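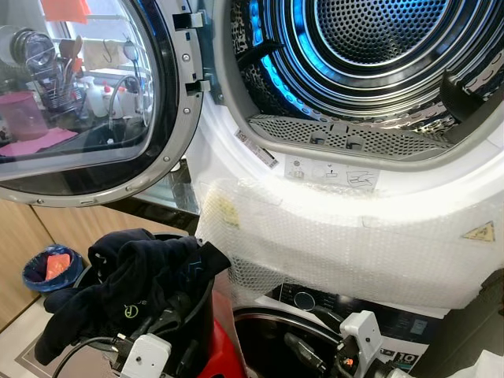
Shipping small patches: notes for the studio talk

Yvette Grewal, January 6, 2020

Opening

Thank Chantal MacLeod for the invite. Say who I am: I ran live updates on Tranderer for 3 years, first at Brivoden and then at Bumwood after the team moved over.

Ask for hands: who has shipped a patch that was bigger than the game? Wait. A few people will laugh.

Where we started

Tranderer launched in June with 7 maps and a crafting system that most players skipped. We planned one big update every season. The first one had 116 changes in it. Players found the bad one on the first night. It was a trading bug that let you sell the same boat twice.

We couldn't pull that change out without pulling the rest. Servers went down for the evening. Read out the forum post titled "I own the harbor now." Don't read the replies.

What we changed

Slide with the two calendars. Talk through the left one first.

We cut the season update into small patches. Each patch had one owner. Nandi Dlamini owned the first, a fix to fishing rod damage, and it went out before lunch. It took longer to write the patch notes than the fix.

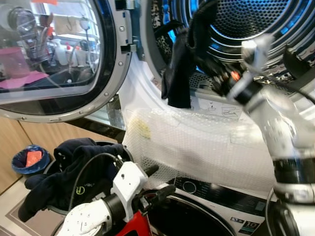 Console certification was the hard part. You can't send a small patch through every time you feel like it, so we moved prices, drop rates and enemy health onto the server. Those we could change without a download. Anything that touched the client still waited for the next build.

Mention the cost. Sylvie Sutherland spent most of a winter on the server tools, and two features got dropped to pay for it. I still get asked about the pet system.

Testing

We opened a test server to 1,000 players. Most of them wanted to see new hats early. A small group wrote very good bug reports, and we ended up hiring one of them, Huguette Tremblay, for QA.

Short clip of the falling bridge. If the sound doesn't work, skip it and go to the chart.

Questions

Likely ones: mod support, crossplay, whether the boats are coming back. The boats are coming back. For crossplay, send people to Chantal.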